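4. What people told us about where the mixer goes

4.1. Worktops as places to keep things

When we began the interviews for this study we had a fairly tidy plan. We meant to ask households in Tesden about the last three things they had bought for their kitchens, how they had chosen them, and whether they were still using them. The plan held for perhaps the first week. After that we noticed that people kept steering us back to a question we had not thought to write down, and that they plainly found more interesting than ours. They wanted to talk about what was allowed to stay out on the counter and what had to be put away.

We have come to think they were right. A good deal has been written about how kitchens are planned and how they are cleaned, and there is a long and honorable line of work on who does the cooking in them. Much less has been written about the slow bargaining, carried on over years and often without a word being said aloud, by which one appliance earns a permanent spot beside the wall and another is sent to the cupboard under the stairs. In this section we try to set out how that bargaining was described to us, mostly in people's own terms, and we return to the question of purchase only toward the end.

Readers will remember from Section 3 that we spoke with members of 52 households, and that most of the conversations took place in the kitchens themselves. This made a difference we had not expected. People who had told us over the telephone that their counters were "pretty clear, really" would stand in front of those same counters a few days later and laugh. Several of them began moving things as they talked, lifting a toaster to show us the crumbs beneath it or sliding a bread box back to where it used to live before the kettle came. We learned to let this go on for as long as it liked. The interviews were meant to last 60 minutes and the longest ran to 85, and almost all of the extra time was spent on this sort of wandering about, with somebody's coffee going cold on the windowsill.

4.2. Weight, pride, and the morning test

The stand mixer turned up in these talks far more often than we would have guessed, and more often than it was used. It is a useful thing to think with. It is heavy, it is not cheap, it does one family of jobs very well and few others at all, and it is tall enough to be a nuisance under a wall cabinet. A household that keeps one on the counter has made a decision, even if no one can recall making it.

People gave us three kinds of account, and they overlapped a good deal. The first was simply about weight. "I can lift it," a retired school cook told us, "but I can't lift it and still want to bake." We heard versions of this from people of every age, including one young man who lifted weights for pleasure and still thought it absurd to haul a mixer up from floor level for one batch of rolls. For these households the mixer stayed out or it stayed unused, and there was very little ground in between.

The second kind of account had to do with what the mixer said about the kitchen and the people in it. We want to be careful here, as it is easy to be unkind about this sort of thing, and we do not feel unkind about it. Many of the mixers we heard about had been wedding presents, or had come from a mother or an aunt, or had been bought after a long stretch of saving. To put such a thing in a cupboard felt to some people like a small discourtesy. One woman told us she had not made a cake in two years and had no intention of starting, but that she dusted the mixer every week and would no sooner hide it than hide her grandmother's clock.

The third was what we came to call the morning test, after a phrase that one couple used and that we then found ourselves using with everyone. The question was whether a thing would be in the way at breakfast. Breakfast, it seems, is when a counter is at its busiest and tempers are at their shortest. An appliance that could be worked around at seven in the morning, with lunches being packed and someone hunting for a permission slip, was safe. One that could not was living on borrowed time, however handsome it was and whoever had given it.

It was also at breakfast that position began to matter in a finer way. People drew a clear line between the back of the counter, the corner, and what several of them called "the good part," meaning the open stretch where one chops and rolls and sets down the groceries. A mixer pushed into the corner was spoken of almost fondly, like a dog asleep by the stove. The same mixer standing out in the good part was spoken of as a problem, and it was usually somebody's fault. We use the word "midfield" for this last position in what follows (Figure 4).

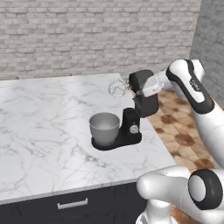

Figure 4. A black stand mixer in the midfield position, near the middle of a white marble countertop.

Þröstur Hauksdóttir, commenting on an earlier draft of this section, wrote: I think you let the corner off too lightly. My own mixer lived in the corner for years, and I was very proud of how sensible that was, but every time I wanted to use it I dragged it forward to reach the bowl and every time I finished I was too tired to push it back. So for half the week it was in your midfield anyway. What you are calling two positions is in my kitchen one position with a tide in it. I would ask people where it is on a Tuesday and where it is on the day after a birthday.

We took this to heart and went back over our notes with it in mind, and we are glad we did. A good many people had told us something of the kind and we had failed to hear it. They had said that the mixer "comes out" or "goes back," and we had written down a single place for it all the same. Where we could, we telephoned and asked again. The answers were generous and often funny, and they led us to a distinction between where a thing lives and where it rests, which we think would hold for a great many household objects besides this one. Coats would be a good place to start, and so would vacuum cleaners.

4.3. Who gets to decide

The tide, once we began to look for it, had a great deal to do with who was in the house. In homes where one person did nearly all of the cooking, the mixer drifted forward and stayed there until that person wanted the room. In homes where the cooking was shared, it was pushed back more promptly, often by the one who had not been baking, and often with a little more noise than the job required. We heard very few accounts of open quarrels. What we heard about was the quiet shove, the pointed wiping of the counter around the base, and in one memorable case a potted basil that had been moved into the corner so that the mixer could not go back.

Rented kitchens were different again. Tenants in the Nowakowski buildings, which make up the larger part of our renting group, have counters that were fitted to a single plan and are 62 centimeters deep throughout. They could not add a shelf or move an outlet, and they spoke about the outlets with real feeling. An appliance goes where its cord will reach. Several of these tenants had worked out small and clever arrangements, such as keeping the mixer on a folded tea towel so that it would slide without scratching, or storing it on a rolling cart by the balcony door and bringing the cart to the outlet. One family had given up on the counter altogether and baked at the dining table, which they thought was nicer anyway because the children could sit down to help.

Owners, who could in principle do as they pleased, did not always seem freer. A couple on the Vandik side of town had paid for a pull-up shelf that would raise the mixer from a lower cabinet to counter height, and they showed it to us with great good humor, since they had used it four times. The shelf worked perfectly well. The trouble, they said, was that they forgot about baking when they could not see the mixer, and once they had put it back on the counter they needed the cabinet for pans.

4.4. Back to buying

We promised to return to our first question, and we can now say something about it, though in a rounder way than we had planned. When people described choosing a new appliance, they very seldom began with what it did. They began with what would have to move. A woman who had wanted a slow cooker since her sister got one had put it off for three winters, and when we asked what had changed, she told us that her son had gone off to college and taken the blender with him. The want had been there the whole time. It had been waiting on a patch of counter beside the bread.

This fits rather well with what we found in the household diaries kept for the Rernine study, where the entries for April, a month of spring cleaning in many of these homes, show as many things leaving the counter as arriving on it. It fits less well with the usual advice to shoppers, which treats each purchase as a fresh start in an empty room. We do not want to make too much of a modest set of conversations held in one town, and our sample leans toward people who were happy to have strangers in the kitchen. Still, we would suggest that anyone who hopes to understand why a household does or does not buy a new thing could do worse than to ask what is standing there at present, how heavy it is, and whose turn it was to push it back.

The matter of inherited appliances, which came up again and again and which we have only touched on, is taken up in Section 5 together with the question of gifts.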